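Bedspread

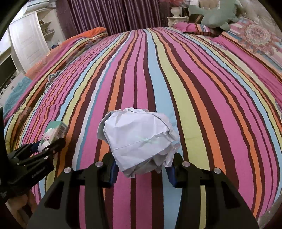 A bedspread is the outermost covering of a bed, laid over the sheets and blankets during the day. It is normally wide enough to hang over both sides of the mattress and long enough to reach or cover the pillows. A coverlet is a shorter relative which stops a little below the edge of the mattress. In everyday British speech the two words are often used for the same thing.

Construction

Most bedspreads are a single layer of woven cloth, hemmed on all four sides. Others are quilted, with a thin filling held in place by lines of stitching. Cotton is the usual fibre, as it stands up to repeated washing, although wool, linen and polyester are also used.

Patterns

Striped bedspreads may be woven with dyed yarns or printed after weaving. Woven stripes show on both faces of the cloth, while printed stripes are paler on the reverse. Strong combinations such as hot pink, orange, lime yellow and sky blue are common on printed cotton, often with a border in a second pattern. Paisley is a frequent choice for borders. Large round medallions of the mandala type are also used, either at the centre of the cloth or towards one end.

Use

In a bedroom that also serves as a sitting room, the bedspread protects the bedding from whatever is put down on it in the daytime, including waste paper, small cartons and soft toys. Pillows may be tucked under the spread or placed on top of it.

Care

Printed cotton is generally washed at no more than 60 degrees, and strong colours are washed separately the first few times. Large spreads may need a machine with a 7 kg drum. Drying in full sun fades pinks and blues sooner than browns.

See also

Blanket
Counterpane
Patchwork
Pillowcase
Throw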